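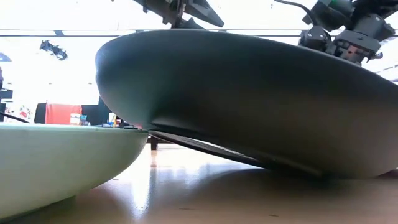
Miltska sold out two nights at Likgate in April, and both shows ended with the same song. It wasn't the single. It was a B-side that the group's label, Pastent, had left off the first version of the mini album and put back a few weeks before release.

The song had been finished for almost a year by then. Pastent thought it was too slow for a debut group and wanted the record to open and close with dance tracks. The members kept playing it in rehearsal anyway, usually late at night when the choreography work was over, and a short clip of one of those sessions was posted to the group's page on Urio, the fan app. Comments under the clip asked for a full version. The label agreed to add it as the last track.

Likgate holds 900 people standing, with a low stage and a balcony that wraps around three sides. Most groups at this level book it for one night and play an hour of music with long talking breaks in between. Miltska played for 90 minutes and talked very little. For a group with 8 songs of its own, that meant filling the set with covers, two solo stages and a long instrumental section played by the live band.

The band was a gamble. Backing tracks are cheaper and safer, and dancers who have learned a routine to a fixed tempo don't always enjoy a drummer who speeds up. On the first night the opening number ran fast and one formation change came late. By the second night the tempo had settled and the vocals were much easier to hear.
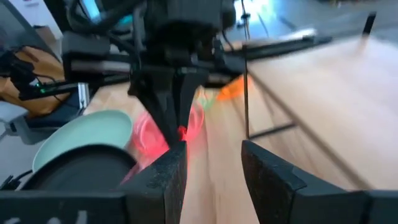
Black gripper fingers up close, with a small red light between them and the arm above.

Pastent has said little about what comes next, apart from confirming a second mini album. The company is small and has one other act on its books, a ballad singer who mostly records for TV dramas. It can't put out a new single every few months the way the larger agencies do.

That may suit the group. The slow song is still drawing new listeners on Urio, where a fan-made lyric sheet has passed 1000 saves – more than anything posted for the single. Several fans at Likgate had printed copies and sang from them during the encore.

The group goes back into the studio this summer.

Related stories
Why small labels are going back to live bands
Likgate adds late shows to its fall schedule
Five B-sides that outlasted the single
Urio changes how fan clubs buy presale tickets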